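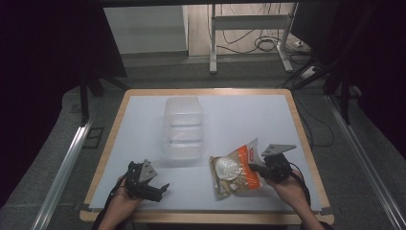 Square table with white top and light wooden border, on gray carpet.

Bumholm Square Table, low model
Made by Vamivstead, Staltdale

The Bumholm is a small square table for homes, playrooms and waiting areas. It has a white top which is easy to wipe, and a light wooden border that goes around all four sides. We sell it since many years and the shape has stayed the same, only the screws and the feet were improved.

The border stands 2 mm higher than the white surface. This small edge stops pencils and beads from rolling down to the floor, and it also holds a small spill long enough for you to find a cloth. Some customers ask for a border that is completely flat with the top. For this please look at the Ene table, which has the same legs but no raised edge.

Height
The standard height is 44 cm. An adult can use it from a low sofa or from a floor cushion, and children from preschool age can stand at it. If you need it higher, we have a leg set which brings the table to 50 cm. The leg set is ordered separately and you change the legs with the same key that comes in the box.

What is in the box
Table top with border, already glued
Four legs
8 screws and one spare
Hex key
Felt pads for hard floors
Plastic glides for carpet

Please choose pads or glides before you turn the table over for the first time. The felt pads are not good on carpet, they collect fibers and come loose after some weeks. On short carpet the glides work well. On deep carpet we advise to use the legs without anything.

Assembly
One person can do it. Put the top upside down on a blanket, place the legs in the corners and turn all screws by hand first. Tighten them with the key only when every leg stands straight. Check the screws again after one month of use — the wood settles a little in a heated room.

Cleaning
Use a damp cloth and mild soap. Do not use powder or the rough side of a sponge on the white surface. Ink from a ballpoint pen goes away with rubbing alcohol if you do it on the same day. The wooden border is oiled, so keep alcohol away from it. A thin layer of furniture oil once or twice per year is enough.

Delivery and spare parts
The table comes in one flat carton. All parts can be bought one by one, also for older tables. When you write to us, please give the number from the sticker under the top. Questions about spare parts go to Donnie Rankin at the Staltdale workshop.

The next batch with oiled border will be ready in October. Orders are sent in the sequence we receive them.

Page updated 26 September 2026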